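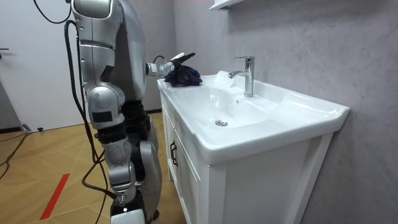 Bathroom Sink Tips, Mostly From Trial and Error

I love a clean sink more than is probably reasonable. The kitchen can be upside down, there can be laundry on every chair, and if the bathroom sink is shining I feel like I've got my life together! So this page has been growing for a long time, and I've finally put it in some kind of order. I updated it on 23rd May with the section on hard water, after we moved to Clilham and met the hardest tap water I have ever had the pleasure of scrubbing.

The everyday wipe

Keep a cloth within reach of the sink. That's really the whole trick. If it lives under the stairs with the vacuum you'll use it once a week, and if it hangs on a hook by the vanity you'll use it every night after brushing your teeth. Mine takes 30 seconds, and I've timed it, because I'm that sort of person.

Go in this order: faucet first, then the back ledge, then the rim, then down into the bowl. Everything you knock loose ends up going downhill, and the bowl gets rinsed last. I used to do the bowl first and then drip faucet gunk all over it, every single time, for years.

Old cotton T-shirts make wonderful cloths. Cut them up along the seams and throw away the hems, which are too thick to get behind the faucet. Dark ones don't show toothpaste and makeup stains, but do wash a new dark rag on its own a couple of times before you use it wet on anything pale, as some of them bleed color like crazy. Microfiber is even better for polishing chrome (skip the fabric softener when you wash it, it coats the fibers and then they just push water around).

Toothpaste

Dried toothpaste comes off with warm water and patience. Lay a wet cloth over the blob, go and make the bed, come back and wipe. Please don't chip at it with a fingernail or a razor blade. And here's the fun part: fresh toothpaste, the plain white kind, is a lovely mild polish for a dull faucet. Dab, rub with a fingertip, rinse very well, buff dry. Gel won't do it.

Specks, splashes and gray streaks

White ceramic shows everything, which I've come to think of as a good thing. You always know where you stand with it! Mascara, potting soil, shaving bits, the stuff you rinse off a paintbrush when you should have gone to the utility sink, all of it sits there in plain view.

For loose dark specks, rinse before you rub. Cup your hand and send water down from the sides toward the drain. If you go straight in with a cloth you'll drag the dirt around and end up with long gray smears, and then you're cleaning twice. Once the loose bits are gone, a drop of dish soap on a damp cloth gets the film off.

If a gray line won't budge with soap, it may be a metal mark from a ring, a razor or the bottom of a can. Baking soda mixed with water to a soft paste takes most of those away. Use small circles, light pressure, and rinse until the bowl squeaks under your finger. 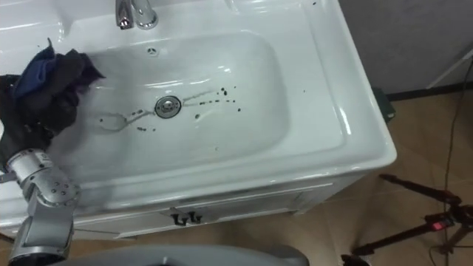 A reader from Flollbridge wrote in to say that she skips the paste completely and shakes dry baking soda onto a damp sink, leaves it while she showers, and then wipes it down with half a lemon. She does this with the plug out so the whole lot goes down the drain and freshens that too. I tried it the same evening and I'm a convert, at least on ceramic. Keep lemon away from marble and other natural stone, it will etch it.

Drain stoppers

Lift yours out, if it lifts out. I'm begging you. The pop-up kind usually pulls straight up or unscrews counterclockwise, though some are held by a rod under the sink and you'll need to undo a nut back there. Put a bucket underneath first. Whatever is hanging from the bottom of it is the reason your sink drains slowly and the reason for the smell.

Scrub the stopper in hot soapy water with an old toothbrush, then run the brush around the inside of the drain as far as it will reach. A plastic drain strip with little barbs will bring up the rest. I do this once a month and the sink empties beautifully.

The overflow hole

Poor forgotten thing! If the drain is spotless and there's still a stale smell, this is where I'd look next. Squirt in a little dish soap, work a narrow bottle brush around inside, then use a funnel or a turkey baster (a retired one, obviously) to flush it with 200 ml of warm water. Repeat until what comes out in the drain is clear. Never follow bleach with vinegar in there, or the other way around, or anywhere else. The two together give off a dangerous gas.

Hard water

This is the Clilham section. White crust around the base of the faucet is limescale, and it wants acid and time. Soak a strip of paper towel in white vinegar, wrap it snugly around the crusty part and leave it for up to 8 minutes, then scrub with the toothbrush and rinse right away. Leaving it on longer can dull some finishes, so if you have brass or matte black, check the maker's care sheet before you start.

For the aerator, the little screen at the tip of the spout, unscrew it by hand or with a rag wrapped around the pliers so you don't scratch it. Put the plug in first!! I lost a washer last August and had to take the trap apart to get it back. Soak the parts in a cup of vinegar, rinse, and pay attention to the order they came out in. I lay mine on a towel in a row.

The seal around the edge

Run a finger along the caulk where the vanity top meets the wall. If it's firm and clean, just wipe it with the rest. If it's gone black underneath, scrubbing won't help, as the mildew is behind the bead, and you'll want to cut it out and redo it. Let everything dry overnight before the new caulk goes in, and check the tube for the curing time.

Next on my list is shower glass, with a separate page for grout, once I've finished testing on my own poor tiles.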